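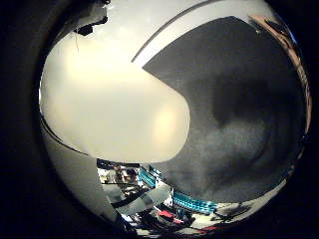

Figure 2. Dark gray padded surface with mottled texture, seen at close range below a bright white ceiling.

3.2 Surface condition of padded furnishings

Padded surfaces were the hardest category to grade in the Predell rooms. Gray material with a felt-like or foam-like texture (Figure 2) shows irregular darker and lighter patches even where no wear has been reported, and shadow can deepen one area while leaving the next pale and speckled. Following Pfeiffer and Yagi, we therefore graded edges and faces separately. A straight edge was scored on its outline alone – the face was scored only after a second reading under different room light.

Of the 213 padded items in the inventory, those with a mottled face drew the most disagreement between readers. Cordero's earlier scale, developed for the Arroyo survey, treats all patchiness as soiling. We kept her five grades but added a separate entry for variation in the material itself. Items left unresolved after both readings are listed in the appendix and were excluded from the totals in Section 4.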